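Projects > Skiton > Data > README

Skiton Soft Items: data card
5 October 2025
Anas Masri

Skiton is a set of 552 demonstrations of picking up cloth with a hand-held gripper, collected in homes. We built it to test one claim: that a policy trained on short grasps in messy rooms does better on laundry than one trained on long, tidy folds. The claim mostly held. The folding policy, Wodier, still makes a lovely napkin if you iron the napkin first.

## What is in it

Each episode covers one approach and one grasp on one item of fabric. Folding, sorting and putting away are left to later releases, or to whoever lives there. 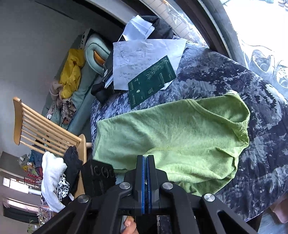

Episodes are labeled by target item only. We tried labeling everything in view during July and gave up, having spent more time arguing about what counts as a garment than collecting any. So an episode on a light green T-shirt says "T-shirt" and stays silent on the passport and handwritten notes lying on the same comforter. If you need clutter labels, you will have to make your own, and we wish you well. Text on papers should be blurred before you republish any stills.

## Method

The policy takes the wrist view and the finger width and predicts a short run of motions. We trained at two settings, 100 and 1000 passes over the data. The longer run was better at thin cotton and worse at fleece, where it learned to pinch the nap and come away pleased with itself.
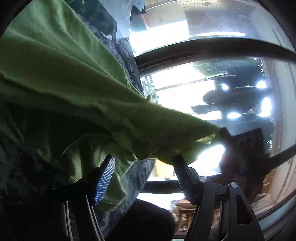

Adding a small penalty for closing too early fixed most of this. It also made the policy hesitate over socks, a trait we have decided to call caution.

## Known problems

- Patterned bedding confuses the target mask. Camouflage prints do what they were designed to do.
- Glass and glare upset the tracking. Check the pose quality flag before you train on anything near a window.
- The Grønli split has no dark-on-dark grasps. Use Fluvberg for those.
- Success is judged by the person holding the gripper, who tends to be generous.

## Use

Research only. Keep the two splits apart if you want your numbers to compare with ours. Corrections are welcome, and label fixes should name the episode and the item.

Contact: Anas Masri, Skiton | Back to top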